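14 de agosto de 2024
Por Xinyi Liang

Llevaba desde marzo queriendo ir a la jornada de puertas abiertas de la escuela de cerámica Gimau, y por fin me animé. Fui con Kulsoom, que había hecho allí un curso de torno y todavía bebe el café en una taza torcida que le salió (le tengo un cariño enorme a esa taza). Aparcar, un horror. Dimos tres vueltas y acabamos detrás del mercado, cuesta arriba y con un calor de justicia.

La visita empezaba en el almacén de arcillas. Nos la hizo Sihan Long, que habla muy deprisa y sabe muchísimo. Yo pensaba que el barro era barro y punto, pero qué va: tienen una pasta roja para los principiantes, otra con chamota para piezas grandes y una porcelana que solo dejan tocar a los de segundo año. El grupo era de 24 personas, así que los de atrás nos perdimos la mitad de las explicaciones sobre el secado. ¡Una pena, porque es justo donde a mí se me rajan los cuencos!

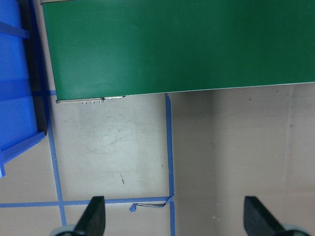 Después pasamos a los esmaltes, y ahí ya no había quien me moviera. En la escuela guardan 247 recetas apuntadas en fichas, muchas con manchas y tachones de la época en que las probaba Tianyou Liao. Nos dejaron hojear unas cuantas. Kulsoom quería fotografiarlas todas, pero le pidieron que no.

El horno grande, al que llaman Boateng no sé por qué, estaba apagado. Nos contaron que tarda hasta 30 horas en enfriarse y que abrirlo antes de tiempo sale carísimo. Al final había un taller de pellizco de 20 minutos, muy corto para mi gusto. Hice un cuenquito que parece una oreja. Lo recojo cuando esté cocido, si sobrevive.

La tienda, floja: cuatro platos y unas postales. Si vais, llevad agua y ropa vieja, y apuntaos al primer turno, que el nuestro salió tarde y acabamos corriendo.

Contacto: formulario de la web | © Xinyi Liang, todos los derechos reservados | Volver arriba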